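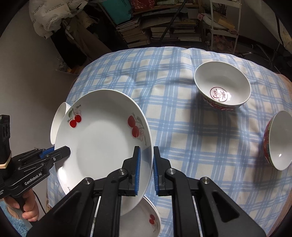 **How long does a rental run?**

The standard rental is 17 days, counted from the day the kit reaches you. You can extend it once, by 8 days, if you write before the return date.

**What comes in the Girngate kit?**

Two hand-held grippers, a charger, a hard case and a printed setup card. Spare finger pads are packed in the lid of the case. Please send the unused ones back.

**What does it cost?**

$198 per rental, shipping included both ways inside the US. Extensions are billed separately — ask for the current rate.

**Do I need a robot arm?**

No. A person holds the grippers and does the task by hand. The recordings can be used later to train an arm, but that part is up to you.

**Can I record at home?**

Yes. Kitchens, bedrooms and garages are all fine. Put away mail, family photos and anything with a name on it before you start, as the cameras pick up more of a room than people expect.

**Can it handle dishes?**

Plates and bowls are among the most common items our renters work with. Lay down a cloth first, and grip plates by the rim. We don't cover breakage, so leave the good china in the cabinet.

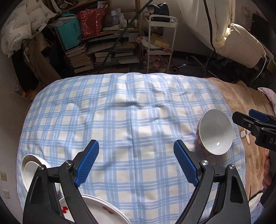

*Page kept by the Skellham Equipment Loan Team*

**Can one person use both grippers?**

Yes, one in each hand. Practice with a single gripper for a few minutes before you pick up the second.

**How do I clean the finger pads?**

Wipe them with a damp cloth and let them air dry. Don't use alcohol or dish soap. If a pad starts to peel, stop and swap it.

**How many kits can I book?**

Up to 4 on one account. Larger orders go through our Cluvdale office and need more notice.

**Who do I contact about a late return?**

Write to Hamdia Tamiru at the loan desk and give your booking number.

Last updated 9/12/18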